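Trevholm Throw Pillow Insert, review after 2 months

Trevholm says this insert "never needs fluffing." I had my doubts, and after two months on the guest bed I still do. It starts out plump enough, then sags in the center if anyone leans on it for an evening.

The fill is fine. The zipper is not — it snags on every cover I own, even the big embroidered ones.

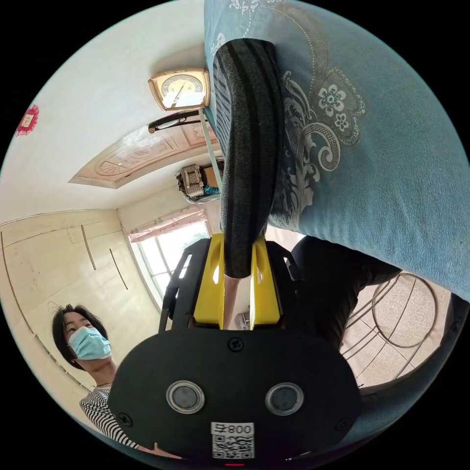
Price and verdict

I paid 478 kroner for the pair. The Clunari insert costs less and sags the same way. Wait for a sale.

Piret Jõgi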